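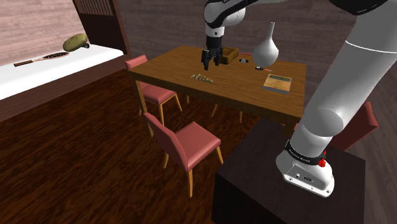 Hirkport visit, notes from the sim side

Typing this up on the train back from Hirkport, so excuse the state of it. Went over for the open afternoon at the Bristen lab, mostly to see how they gather demonstrations. Doors at 1:30, coffee bad, sandwiches fine.

Most of the collecting is done in simulation now. One arm on a pedestal, one dining table, a rendered living space with chairs and a lot of stuff that has no business on a dining table. There was a heap of what I took for nuts or pebbles, a white long-necked vase, a flat board, a brown block I'd have called a loaf. Deliberate, they said. The object set gets reshuffled for every episode and the learner is supposed to stop caring what's next to what.

How it goes: operator sits down, gets a one-line instruction, drives the arm with a handheld controller. Start is always gripper open above the table. Do the task, press save, next room loads. Bad attempts get saved too but with a flag, and I asked twice about this because we throw ours away. They keep them for a separate model that learns to spot when things are going wrong. Want to try that at home.

Numbers, from the whiteboard. 17 room layouts. 800 saved episodes per layout before it counts as finished. A shift is 20 minutes and then you swap, no exceptions, quality falls off a cliff after that apparantly.

Had a go myself. Harder than it looks. Depth is the problem, you think you're over the thing and you're a hand's width behind it. Chair backs get in the way of the view from some angles and you can't just lean round them. Took me nearly 10 tries to get one clean pick. All the others are presumably in the flagged pile, sorry Bristen.

The replay tool is called Dunda and I was jealous of it. Scrub through any episode, see joint angles under the picture, cut the dead time at the start, change the instruction text if the operator did something slightly different. Same episode can be re-rendered with other floors and walls, so one drive gives you several examples. Asked if the re-renders count toward the 800. They don't.

Weak spots. Small stuff in heaps is still slow to simulate and they admitted the contact is a bit off, pieces slide more than they should. No cloth at all yet. And instructions are all written by the same few people so they all sound alike, "pick up the X and place it on the Y", over and over.

Bautista had a table by the door showing their labeling service, didn't stop long. Leaflet is in my bag if anyone wants it.

To do: ask for the Dunda export format, check our own epsiode lengths, book the June session early becuase this one was full.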